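From: Faith Were
To: Menby Marsh list
Subject: Re: Water levels and the north sluice

Hello all,

Replying to the list, as two other people have asked me the same thing off it.
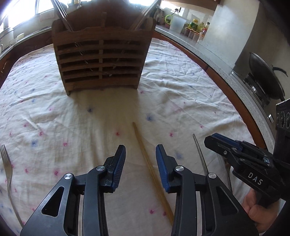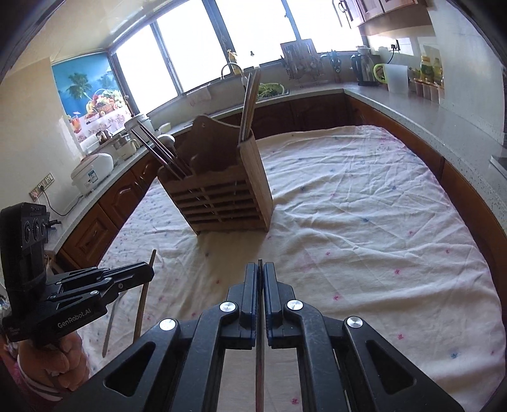
Both at the table with the pale cloth.

On 2 April's question, as quoted:

> Can someone tell me why the boards at the north sluice are still in?
> The path by Jolex Bridge was under water again when I walked it, and
> the lower hide can only be reached in wellingtons. Last year they were
> out well before this. I am also told we are paying for new reed
> cutting on the Raneo side, when the last lot of cut reed is still
> lying where it was dropped.

The boards are still in because the wet meadow is holding snipe and we want the ground soft until they have finished. Last year was dry and there was nothing to hold back by this point, so the dates don't compare well. The top board comes out first and the other one a fortnight later, provided the ditch gauge reads 43 cm or less. If it is higher than that we wait. Please don't lift either of them yourselves. One was moved in February and the meadow dropped overnight.

The path is a separate matter. It floods from the culvert under the bridge, which is half blocked with silt, and taking the boards out would make very little difference to it. I have reported the culvert to the drainage people and have a reference number but no date. Until it is cleared, use the upper track from the Mwakalinga gate. It adds 400 metres and is dry all the way apart from the dip by the old pump house.

Reed: the invoice was £1,247 and it covers cutting and removal. The cutting is done. The removal is not, as the trailer can't get on to the Raneo side without rutting the bank. I have not paid the second half and won't until the heaps are gone. They need to be moved before the grass snakes start using them - once there are eggs in there we would have to leave them until autumn.

I agree the lower hide should have had a notice on it. There is one now, on the inside of the kissing gate, and I will put another at the car park end.

If you see the gauge reading when you are down there, send it to me with the time. Morning readings are more use than evening ones, as the pump upstream runs in the afternoon.

The sluice key is with me, and the spare is back on its hook.

Faith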